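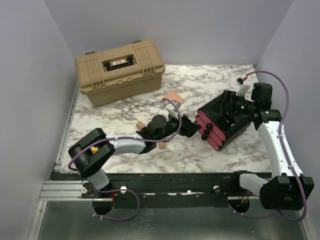
Tan toolbox, pink square pad

Pimell toolbox, tan plastic. Back in stock 2nd August — 800 pcs, no more till spring.

Ribbed lid, molded latches, handle sits down in a recess so boxes stack. Fits in a kitchen drawer unit or under a bench. Ships empty, tools and pads seperate.

What people keep in it: small screwdrivers, markers, caps, tubes of cream, the usual drawer junk.
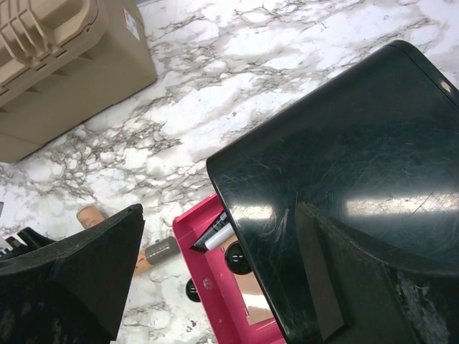
Wipe with a damp cloth, no solvents. Label on the lid peels off if you warm it first. Spare latches come in packs of 4, same tan, ask for Zeton spares.

Orders over some 2 cartons — mail Raimonds Zariņš for a quote. Smaller ones thru the cart as normal. Returns to the Indine desk, box and all.
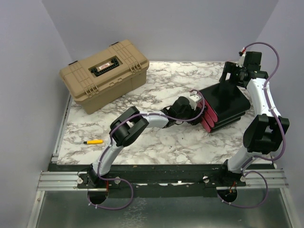
Toolbox with small yellow-handled screwdriver

Screwdriver not included.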